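# Gumeo Handheld Audio Guide

Multi-stop audio guide for historic houses, walled gardens and small museums. Supplied by Mavero as a boxed set with charging rack, stop markers and authoring software.

Base set: $1,199. Additional handsets are sold singly.

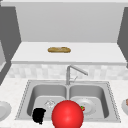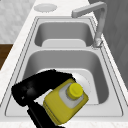

*Text: Mavero Visitor Equipment desk. Revised September.*

## Overview

The Gumeo is a self-contained player. It stores all audio on the handset and doesn't need Wi-Fi, a phone signal or a visitor's own phone. The visitor enters a stop number on the keypad, or holds the handset near a stop marker, and the commentary starts. Playback stops when the track ends or when the visitor presses the red key.

The handset was designed for sites where rooms are small and several parties may be listening at the same time. Sound comes from an earpiece at the top of the unit, held to the ear like a telephone. A headphone socket is fitted on the lower edge. The earpiece speaker switches off when a plug is inserted.

Outdoor use is supported. The keypad is a sealed membrane and the housing resists rain. The handset isn't rated for immersion and should not be left on the edge of a pond or fountain.

## Content capacity

Each handset holds up to 200 stops. A stop can carry one main track and one follow-on track, which the visitor selects with the "More" key. All language versions of a stop share the same stop number, so printed floor plans and room labels don't have to change when a language is added.

The language is set at the desk when the handset is issued. Visitors can't change it by accident, because the language menu opens only while the unit is in the rack or when the staff key combination is held down.

Supported audio formats are MP3 and WAV. WAV files are converted on import. Mono recordings are recommended. Stereo files will play, but both channels are mixed to the earpiece.

## Stop markers

Stop markers are passive discs with no battery. They may be fixed to a rope barrier post, a lectern, a door frame or a garden stake. Three fixings are supplied:

- adhesive pad, removable, for painted or sealed surfaces
- clip, for barrier posts and railings
- stake, for borders and gravel

Do not use the adhesive pad on wallpaper, gilding, limewash or unsealed timber. On listed or protected interiors, use the clip on a freestanding post.

Markers work at close range only. This is intentional: in a room with several objects of interest, a longer range would trigger the wrong track. Keep markers at least a hand's width apart. Metal directly behind a marker reduces its range further, and the spacer ring should be fitted when the disc is attached to a cast-iron railing, a fire surround or a suit of armor stand.

## Battery and charging

A full charge gives 60 hours of standby. Continuous playback time depends on volume and is listed on the data sheet for each battery batch. A flat handset is fully charged in 90 minutes in the Yip rack.

The Yip rack is the charging and loading station included in the base set. Handsets drop in face up. The lamp beside each bay shows amber while charging, green when ready and red if the contacts are dirty or the battery has failed. Clean the contacts with a dry cloth. Don't use solvent.

The rack needs one grounded outlet. It can be placed on a counter or fixed to a wall using the slots in the back plate. Leave the ventilation slots on both ends clear, and do not place the rack in a closed cupboard while it is charging.

Batteries are user replaceable. The cover is held by two screws and the driver is clipped inside the rack lid.

## Skelel authoring software

Skelel is the desktop program used to build a tour and send it to the handsets. It is included with every set and has no annual fee. The main window lists stops in order on the left, with the audio, language and marker details for the selected stop on the right.

Typical sequence for a new tour:

1. Create a site and name its areas (for example, Ground Floor, Stable Yard, Rose Garden).
2. Add stops to each area and give each one a number.
3. Import audio for every language.
4. Register the markers by touching each disc to the USB reader.
5. Connect the rack and press Publish.

Publishing updates all handsets in the rack together. A handset that is out with a visitor will be updated the next time it is docked. Until then it keeps the old version, so a closed room should also be signed at the door.

Stops can be hidden without being deleted. This is useful for areas that open only in season, such as a glasshouse or an ice house. Hidden stops play a short "not available today" message, which can be replaced with your own recording.

Skelel also produces a usage report showing plays per stop, by month and by language. The report doesn't identify visitors. Plays under a few seconds are listed separately, as these are usually keying errors.

## Accessibility

- raised dot on the center key
- high-contrast keypad legend
- volume boost, enabled by staff
- compatible with neck loops through the headphone socket
- wrist strap and neck lanyard both supplied

Descriptive tracks for blind and partially sighted visitors can be loaded as a separate language channel. Text transcripts can be exported from Skelel in large print.

## Cleaning between visitors

Wipe the housing with an alcohol-free disinfectant cloth. Pay attention to the earpiece grille, and hold the unit face down so liquid doesn't run into it. Foam earpiece covers are available in packs. Lanyards can be machine washed in a mesh bag and air dried.

## What is in the base set

- Gumeo handsets with lanyards and wrist straps
- Yip charging rack with power lead
- starter pack of stop markers and fixings
- USB marker reader
- Skelel license and quick-start card

Not included: headphones, neck loops, foam covers, posts and lecterns.

## Ordering and support

Orders are taken by the Mavero sales office. State the languages required and whether the site is mainly indoors or outdoors, as this affects the mix of fixings in the starter pack. Loan sets are available for trial before purchase. Loan handsets are supplied with a demonstration tour, which can be overwritten.

Handsets and rack carry a manufacturer's warranty against defects. Loss, immersion and damage to the earpiece grille are excluded. Spare battery covers, screws and keypad membranes are kept in stock.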